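Nestby - Schreibtischobjekte, Teilbestand Stifte und Becher

Stefaniia Stelmakh
18. März 2023

README

Teilbestand von Nestby zum Einräumen kleiner Gegenstände auf einer Arbeitsfläche. Behandelt werden Stifte, Marker und die Behälter, in die sie gestellt werden. Papier, Klammern und Klebeband liegen im Teilbestand Punden und sind dort dokumentiert.

Umfang

- Einträge gesamt: 2.849
- Objektklassen: 2 (Stift, Behälter)
- Durchgänge pro Kombination: 20
- Format der Tabelle: CSV, UTF-8, Semikolon als Trennzeichen

Ein Eintrag entspricht einem Einräumvorgang. Vorgänge, bei denen der Behälter umgekippt ist, bleiben im Bestand und tragen im Feld status den Wert "gekippt". Sie wurden nicht wiederholt.

Objekte

Die Klasse Stift umfasst Filzstifte, Kugelschreiber und dünne Marker. Bleistifte sind nur enthalten, wenn sie länger sind als der Behälter hoch ist; kürzere verschwinden darin und lassen sich nachträglich nicht zuordnen. Die Farbe wird als einfaches Wort geführt (rot, blau, schwarz), ohne Farbcode.

Die Klasse Behälter umfasst Becher und Dosen ohne Deckel. Maßgeblich ist der Innendurchmesser am Rand, gemessen in Millimetern. Becher mit strukturierter Außenseite erhalten im Feld oberflaeche den Wert "strukturiert", alle anderen "glatt". Das Material wird nicht erfasst - die Angaben der Händler waren zu uneinheitlich.

Arbeitsfläche

Für die Ablage gilt eine hellgraue, rechteckige Platte auf einer Holzunterlage. Der Behälter steht aufrecht auf der Platte, die Öffnung zeigt nach oben. Eine feste Position ist nicht vorgeschrieben. Stifte werden schräg angesetzt und erst über dem Rand aufgerichtet. Ein bereits im Becher stehendes Objekt bleibt stehen und wird im Feld vorbelegung vermerkt.

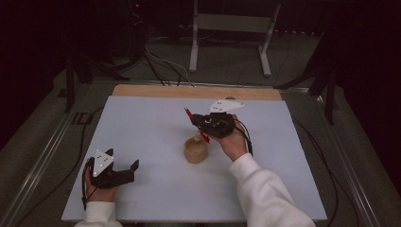

Felder

- id: laufende Nummer, nicht lückenlos
- stift_farbe: Text
- behaelter_farbe: Text
- durchmesser_innen: Zahl, Millimeter
- oberflaeche: "glatt" oder "strukturiert"
- vorbelegung: "ja" oder "nein"
- status: "ok", "gekippt", "daneben"
- bemerkung: freier Text, meist leer

Bekannte Mängel

Bei den Behältern aus der Lieferung Derkach fehlt durchmesser_innen durchgehend. Die Becher waren bereits zurückgegeben, als das Feld eingeführt wurde. Die Farbangaben "beige" und "hellbraun" wurden bis Juli nebeneinander verwendet und nicht vereinheitlicht. Für Auswertungen nach Farbe sollten beide zusammengefasst werden.

Der Status "daneben" gilt auch für Stifte, die auf dem Rand liegen geblieben sind. Eine Trennung ist nur über das Feld bemerkung möglich.

Nutzung

Weitergabe innerhalb von Giststead ohne Rückfrage. Bei Veröffentlichung bitte Teilbestand und Stand der Tabelle angeben.

Kontakt: Stefaniia Stelmakh, Giststead | © Giststead | Nach oben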